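Stand: 2023-03-02

# Fragen und Antworten zum Kleinkunstfestival Floden

## Wann beginnt der Vorverkauf?

Der Vorverkauf für alle Abende im August beginnt mit der Veröffentlichung des Programms. Bestellungen per E-Mail werden vorher nicht bearbeitet. Pro Bestellung sind maximal 6 Karten möglich, Gruppen ab 10 Personen verwenden das Gruppenformular.

## Welche Spielstätten gibt es?

Gespielt wird im Saal Finon und im Zelt Dridden. Der Saal ist bestuhlt und nummeriert, im Zelt gilt freie Platzwahl. Die Spielstätte ist auf der Karte unter dem Titel der Vorstellung angegeben.

## Wie setzt sich der Kartenpreis zusammen?

Der Endpreis enthält Grundpreis, Systemgebühr und Garderobe. Versandkosten fallen nur bei postalischer Zustellung an und werden je Bestellung berechnet – unabhängig von der Kartenzahl. Ermäßigungen beziehen sich auf den Grundpreis und sind nicht kombinierbar.

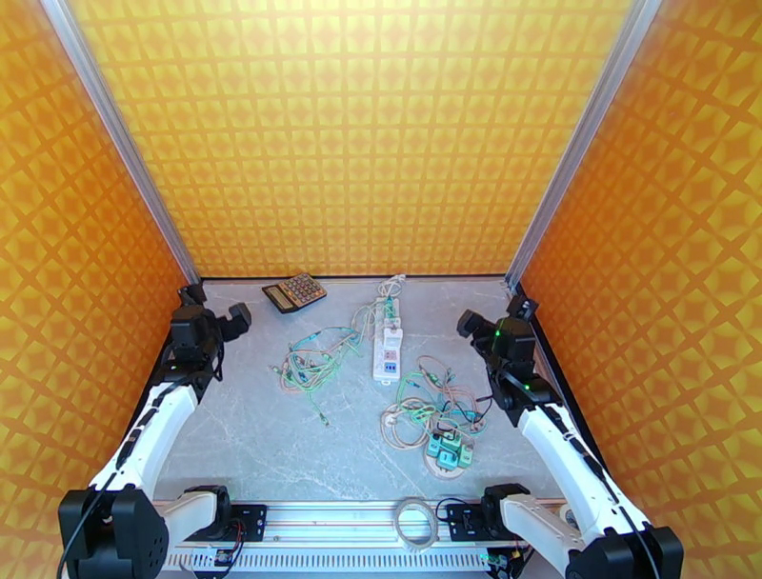
## Gilt der Festivalpass auch für die Galas?

Nein. Der Pass gilt für 13 Vorstellungen des Hauptprogramms. Die Eröffnungsgala und der Maddocks-Abend sind gesondert zu buchen. Passinhaber erhalten dafür ein Vorkaufsrecht, das 17 Tage nach Programmveröffentlichung erlischt.

## Ist Nacheinlass möglich?

Im Saal nur in der Pause oder nach Anweisung des Einlasspersonals. Im Zelt ist Nacheinlass zwischen zwei Nummern zulässig. Ein Anspruch auf den gebuchten Platz besteht nach Beginn nicht mehr.

## Können Karten zurückgegeben werden?

Rückgabe und Umtausch sind ausgeschlossen, ausgenommen bei Absage oder Verlegung. Bei Umbesetzungen einzelner Programmpunkte bleibt die Karte gültig. Erstattet wird auf das bei der Bestellung verwendete Zahlungsmittel.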